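Bench rules for letting the arm inside a PC

Lirska's manual gives you 80 pages on safety and none on dust bunnies, so these are ours. Power cord out before the arm goes in. No exceptions for optimists.
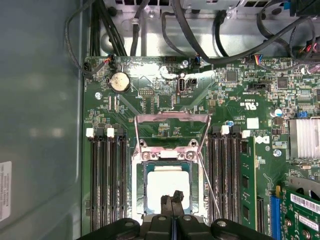
Paste comes off before anything else gets touched. Old residue, like the pale square on this processor, travels to every surface a gripper visits, and with the load plate up the socket has no defence. Wipe the fingertips too.
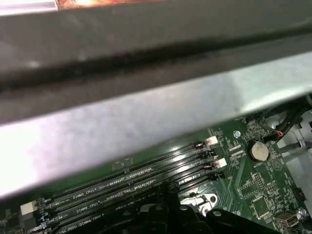 Keep your own hands out while it moves. Tie back loose cables and your sleeves, in whichever order you value them.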